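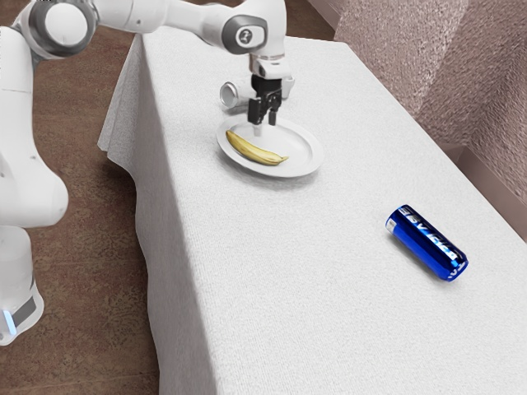
The Gestum Indoor League is open for registration again, and many families write to us with the same questions, so I have put the answers on one page. Please read it before you send an e-mail. If you come to sign up in person at the Zamudio gym, look for a long table with a white cloth, like the one in the picture, on the left after the main doors. Bring the form already filled in, because we have only a few pens.

Posted by Higinio Alvarado
November 2018
4 comments | 200 shares

Search this site Go

Who can play?
Boys and girls in grades three to eight. A player stays in the grade group where he or she was in June, also when the family has moved to another school.

How are the teams made?
The coaches meet after the skills evening and divide the players by height and experience. Brothers and sisters in the same group are kept together if the parents ask for it on the form. We can accept one request for a friend, but we cannot promise it.

What if my child has never played basketball?
This is fine. Last season nearly 400 children played in the league and many were beginners. Crescencio Ventura gives a free beginner hour before the first round of games. You do not need to register for it.

Does every player get time on the court?
Yes. Each player must play at least half of every game in grades three to six. In grades seven and eight the coach decides the last quarter — the first three follow the same rule.

What equipment do we need?
Indoor shoes with clean soles and a water bottle. The team shirt is included in the fee. Shorts can be any dark color without pockets. Earrings must be taken out before the game, tape over them is not enough.

Where are the games?
Grades three to five play at Zamudio. The older groups play at the Skultau hall, where parking is on the street only. Practices can be in either place, and your coach will tell you which.

Can I get the fee back?
You get everything back until the teams are published. After this we return half, and only for injury or moving away.

A game was canceled. Will it be played later?
Usually yes, in the free week at the end of the season. If the hall is not available, the result is written as a tie for both teams.

Can parents help?
Please do. We always need people for the clock and the score sheet. Write your name on the back of the form and say which group you prefer.

Share this page | Print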